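Filmoteca Qudah
@filmotecaqudah
5 de junio de 2018

1/ La Filmoteca Qudah abre hoy el hilo dedicado a «Bolldale», segundo largometraje de Jihad Boutros, que se proyectará en nuestra sala dentro del ciclo «Casas cerradas». Ofrecemos a continuación algunas notas de programación para el público que asista a las sesiones.

2/ La película transcurre en una pensión de montaña fuera de temporada. Una hija regresa para vender el edificio y descubre que su padre sigue alquilando una habitación a un huésped al que ella no consigue ver. El argumento completo cabe en esas dos frases. Boutros no añade mucho más durante la primera hora.

3/ Conviene advertir al espectador de que se trata de cine de terror, aunque el director tarde en reconocerlo. Hasta la escena de la caldera, «Bolldale» puede seguirse como un drama sobre una herencia: facturas, muebles inventariados, conversaciones telefónicas con la notaría.

4/ El padre está interpretado por Issa Kassab, actor de formación teatral cuya presencia en pantalla había sido hasta ahora escasa. Su trabajo consiste, en buena medida, en poner la mesa. Lo hace siete veces a lo largo del metraje, y en cada ocasión coloca los cubiertos del huésped un poco más cerca de los suyos.

5/ La duración es de 100 minutos. La copia que exhibimos ha sido facilitada por la distribuidora Trera en versión original con subtítulos en castellano. No se proyectará en versión doblada.

6/ Respecto a la fotografía, el equipo de programación desea destacar el uso de la luz de invierno en los pasillos. La cámara permanece casi siempre a la altura de una persona sentada, y los techos quedan fuera de campo hasta el tercer acto. Cuando por fin se muestran, el efecto es considerable.
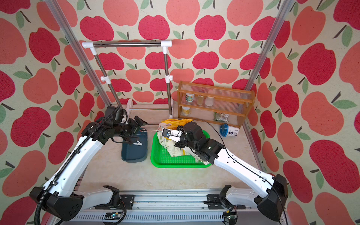

7/ ¿Es necesario haber visto «Stillard», la primera película del director, para comprender «Bolldale»?
Las dos historias son independientes y pueden verse en cualquier orden. Comparten únicamente el apellido de un personaje secundario y la melodía que se escucha en la radio de la cocina.

8/ «Stillard» fue recibida en su momento con cierta frialdad. Se le reprochó un exceso de explicaciones en el desenlace, donde un médico rural aclaraba en pocos minutos todo lo que el público ya había deducido. Boutros parece haber tomado nota: en «Bolldale» el único personaje que podría explicar algo abandona la pensión antes de la cena.

9/ El sonido merece mención aparte. Durante largos tramos solo se oye la calefacción – un golpeteo irregular en las tuberías – y los pasos de Kassab en la planta superior. La música original aparece en dos ocasiones y en ambas resulta, a nuestro juicio, prescindible.

10/ No todo alcanza el mismo nivel. La subtrama del agente inmobiliario ocupa demasiado espacio y se resuelve con una llamada. También el prólogo, ambientado en la infancia de la protagonista, adelanta una imagen que habría tenido más fuerza reservada para el final.

11/ Pese a ello, consideramos que el tramo comprendido entre la nevada y el amanecer figura entre lo más logrado del género que esta institución ha programado en las últimas temporadas. Recomendamos prestar atención a la escena del libro de registro, en la que la hija lee en voz alta los nombres de los antiguos clientes y el padre corrige uno de ellos sin levantar la vista.

12/ Calendario de proyecciones: la primera sesión tendrá lugar este jueves a las 19:30, en la sala principal. Habrá un segundo pase el sábado a las 22:00. Las puertas se abren media hora antes y no se permitirá el acceso una vez iniciada la película.

13/ El precio de la entrada es de 7 euros. Las personas abonadas acceden gratuitamente previa retirada de la localidad en taquilla. Los abonos adquiridos en mayo conservan su validez hasta el cierre del ciclo.

14/ A la sesión del jueves seguirá un coloquio con Jihad Boutros, moderado por el departamento de programación. Se ruega que las preguntas sean breves y que se evite desvelar el desenlace hasta la segunda parte del encuentro – habrá una pausa para quien prefiera retirarse.

15/ La película no está recomendada para menores de 16 años. Contiene una secuencia con destellos intermitentes hacia el final del segundo acto. Las personas fotosensibles pueden solicitar en taquilla el minuto exacto en que comienza.

16/ Con motivo del ciclo, la biblioteca pone a disposición del público una carpeta de consulta con el guion de rodaje de «Stillard», críticas de prensa y una entrevista extensa con Issa Kassab sobre su paso del teatro al cine. La consulta se realiza en sala, sin préstamo.

17/ Informamos asimismo de que la edición anterior de «Casas cerradas» reunió a 1.073 espectadores. Agradecemos su asistencia y las propuestas recibidas por escrito, varias de las cuales se han incorporado a la presente programación.

18/ El programa de mano, con la ficha técnica completa y un texto sobre las pensiones y los hoteles en el cine fantástico, puede recogerse en el vestíbulo desde mañana. Las consultas sobre accesibilidad y reservas de grupo se atienden por mensaje privado en esta misma cuenta.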